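4.2 The widow in the Vallejo roll

The best-known claim about the Vallejo roll is also the weakest. Since Brerketti's edition, readers have been told that the woman entered in the margin of membrane six was the widow of the steward, and that she ran the estate kitchens for a generation after his death. The claim rests on three entries. We looked at each of them again, and none says what it has been made to say.

The first records a payment of grain "to her who was the wife of Aneck." The steward's name is Aneck in the opening lines of the roll, and Brerketti took the two men to be one. But the name is common. It turns up in the tithe list of 1106 for a miller, a groom and a boy too young to owe anything, and the scribe of that list felt no need to tell them apart. A payment to the wife of one Aneck tells us that there was a woman, that her husband was dead or had left her, and that she was owed grain. It doesn't give her a kitchen.

The second entry is the one usually quoted. It lists salt, two kinds of fat and firewood, followed by a short word that Brerketti expanded as "cook" in the feminine. The abbreviation mark is there, and we don't dispute it. What we dispute is the expansion. The same mark closes a masculine form on membrane two and a plural on membrane nine, and in both places the edition prints it that way without comment. The scribe was in a hurry and used one stroke for whatever ending he had in mind. To read it as feminine here, one has to know already that the cook was a woman — and that is the point to be proved.

Much of the appeal of the story, we suspect, comes from how easily a modern reader can furnish it. A kitchen with a person in charge of it is something everyone knows (Figure 3). The roll itself has very little furniture. It names stores and debts, and it names rooms only when a roof or a door has to be paid for.

Figure 3. A corner of a present-day domestic kitchen, with stone countertop and marble-patterned tile.

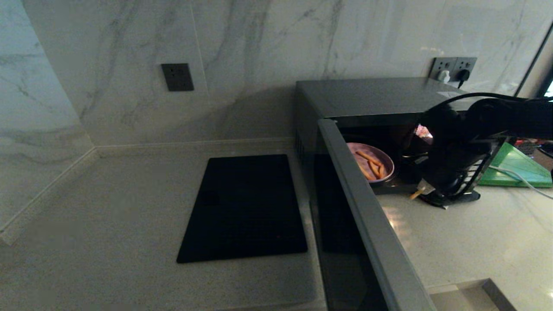 Lilian Mussa objects that this asks too much of a working account. No steward's clerk, she argues, wrote with later readers in mind, and if every shortened word has to be proved from outside the document, almost no woman below the rank of abbess would survive in the record at all. She would keep the feminine reading as the more likely one, given that the salt entry follows the grain payment after only four lines.

The objection is fair as far as it goes. Our trouble is with the four lines. Membrane six was trimmed and resewn, and the stitch holes don't match those of its neighbors. Bohdana Bondarchuk has shown that at least one strip was lost at the join, and she puts the loss at up to 149 words. The two entries may once have stood well apart, under different headings. Nearness on the parchment as it now survives can't carry the weight.

The third entry is later and in another hand. It is dated 1273, and it mentions "the old woman's hearth" as a landmark in a boundary dispute at Mumov. Brerketti saw in this a memory of the widow, kept alive by the tenants. It would have to be a very long memory. The clerk doesn't name the woman, and hearths of old women are found in boundary clauses in places that never had a steward. We have left the phrase out of the dossier.

What remains is the grain payment. It is a real entry about a real person, and it deserves to be printed without the career that has been attached to it. The question of who did run the kitchens is taken up in 4.3, where the fuel accounts offer a little more to work with.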